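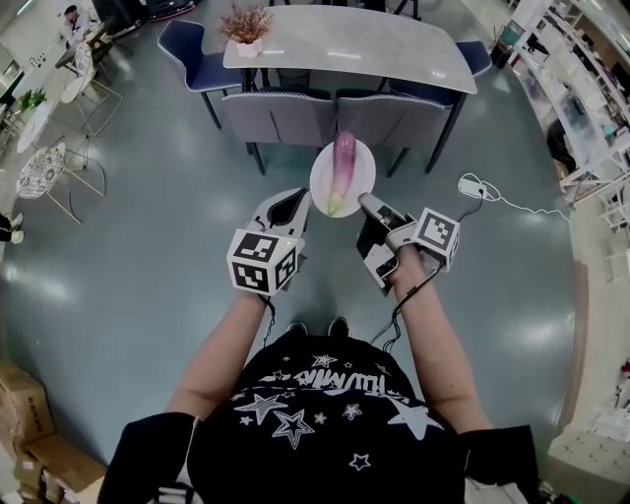

Getting the cube mounts right on your hand-held grippers

I've built the Plada grippers twice now, once badly on my kitchen worktop and once properly at the Gruvuvville workshop, and the part that caught me out both times was the marker cube. So let's start there!

You'll need the printed cube, your marker sheets, a craft knife, a glue stick and the two M3 bolts from the wrist end.

1. Print the markers at full size. My printer at home loves to shrink things to fit the page, so measure one with a ruler before you cut anything. I wasted a whole sheet on this.

2. Stick them on flat, and keep a thin white border round every black square. Ngọc trims hers right up to the edge (it looks lovely) and then the tracker can't find them.

3. Bolt the cube on at the wrist end. Snug will do, the plastic cracks if you lean on it.

4. Run the cable back along your forearm and leave some slack at the elbow. Mine was too tight the first time and I yanked the plug out reaching for a mug.

5. Power up, open Zitbridge and wave each gripper slowly in front of you. Left first, then right. If the two are swapped on screen, swap the IDs in the settings and leave the cables alone.

Now try picking something up. I like an aubergine on a plate on the floor: it's long, it's shiny, and it rolls if you come at it crooked, so you find out quickly whether your fingers close evenly. Go in from both sides, lift a little, put it down again.

If the position jumps about when you turn your wrist, check for glare first. A shiny floor under ceiling lights can do it, and so can glossy paper. I reprinted mine on matt and haven't touched them since.

Khoa is writing up the finger pads next, so I'll add his bit when it's ready.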